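Segura Wipe-Down Notes: README

I keep this folder for wiping down a long work table with a pink microfiber towel, one taped square at a time. It started as a text file on my desktop and grew (sorry!), so it now covers the towel, the tape and the order I go in.

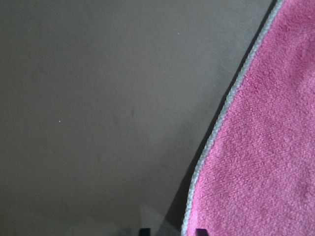

Fundidley

Last big edit: Tuesday, August 24, 2021. There are 263 entries in the log, one line per square wiped, plus whatever I felt like grumbling about that day. Lint gets its own column, and so do smudges.

Towels: microfiber with a stitched border, washed alone, no softener. I retire one after up to 5 washes, maybe too early, but I like them fluffy!

Tape: blue, pressed down with a thumbnail. I wipe along a strip and never across it, and I start at the corner where two strips meet.
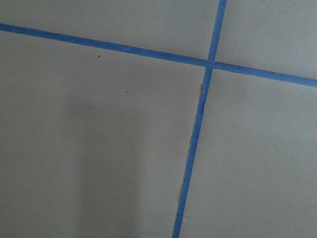 Kuvcombe wrote in to say that wiping toward the tape just piles the crumbs up against it, and that going from the strip out to the middle of the square leaves far less to pick up. I tried it, and yes, fine, much better. Entries from 239 on do it that way.

Paper: brown kraft over the whole table, taped into big squares. It creases if you lean on it, so go light. Dry towel only on paper, please.

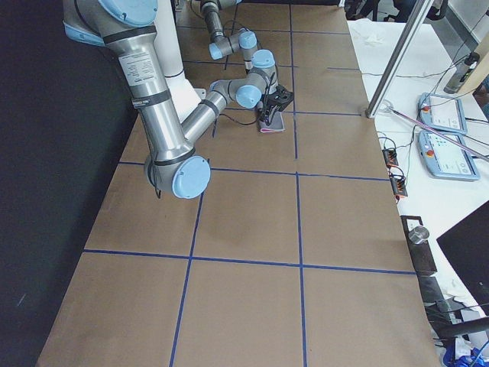 Smudges that stay put after two passes get marked "stain" and I move on to the next square. Don't scrub, you'll go right through!

Still to do: the January entries use my old square names, and I haven't matched them all up yet.
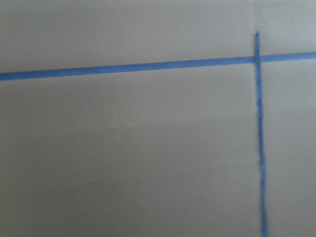
If you spot a wrong name in there, send me the line number and I'll fix it when I'm next in the file.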